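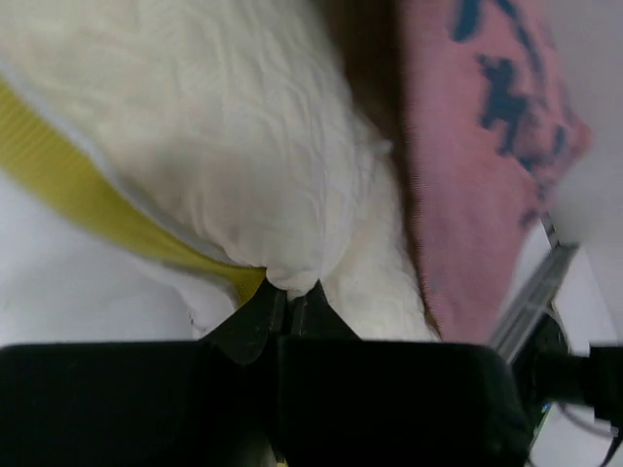 Driko Shared Workshop, Bay 2
Progress report to the Hellow Small Builds Fund
16 November 2019

Project: two-arm bench cell for handling soft household goods
Period covered: from the March award to the present

Summary

The cell is built and runs under manual control. Both arms reach the full usable area of the tabletop, and the grippers hold thin cloth and padded items. Work has moved from assembly to handling trials. Spending is within the grant. One item, the cable routing, is behind plan and is described below.

Mechanical

The arms are mounted at the front of the table with a metal rail between the bases and the work surface. Plain walls enclose the other three sides. The first set of base plates flexed when both arms were extended, and these were replaced with thicker stock cut in the workshop. No movement at the bases has been measured after the change. Joint zero positions are checked at the start of each session and have stayed within tolerance.

Electrical

Each arm has its own supply and its own stop circuit. The controller boards came from Tsao and were delivered late, which moved first power-on back by 2 weeks. The purple cables are tied to the forearms and left long enough for full wrist travel. The slack is more than we want. The loops can swing into the space above the table when an arm folds back, and the operator has to allow for this. A shorter run with a second tie point is drawn but not yet fitted.

Handling trials

Trials use a cushion and a printed red cloth. The two were chosen as a pair: the cushion resists the fingers and springs back, and the cloth does neither. The standard session is 10 runs, with the items set down in a different position each time.

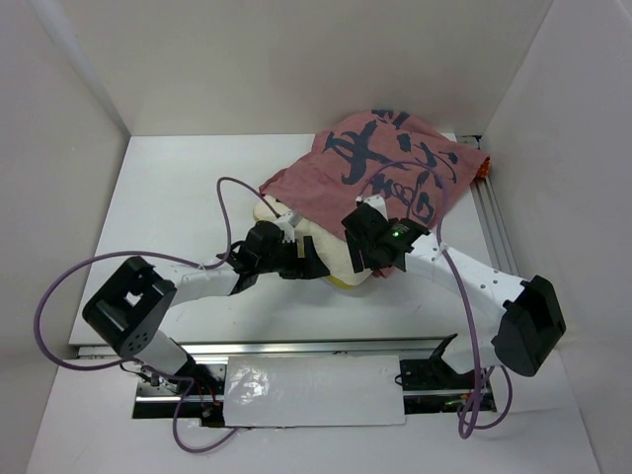
The hardest case remains the one where the cloth overlaps the cushion. The fingers have to take one layer and leave the other, and the two arms work close together while doing it. Grip force is set by hand for each item. A single setting for both was tried and dropped — enough force for the cushion edge bunched the cloth, and less force let the cushion slip.

Corner grasps on the cloth are more repeatable than grasps along an edge. The operator notes for this part of the work have been rewritten to start from the corners, with the arms pulling apart slowly until the fabric between them is clear of the table.
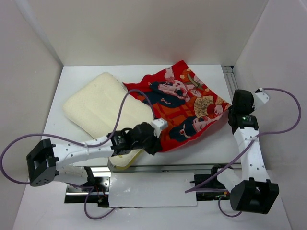

Open items

Cable routing: fit the second tie point on each forearm, then repeat the reach check.
Finger pads: compare the present pads with the softer Dondell samples. The samples are on hand.
Logging: record grip settings with each run. At present they are copied from a paper sheet.

Budget

No change to the approved total is requested. The base plates were charged to the materials line, and the finger pad samples to consumables. We ask for approval to move the unspent part of the travel line to spare gripper parts.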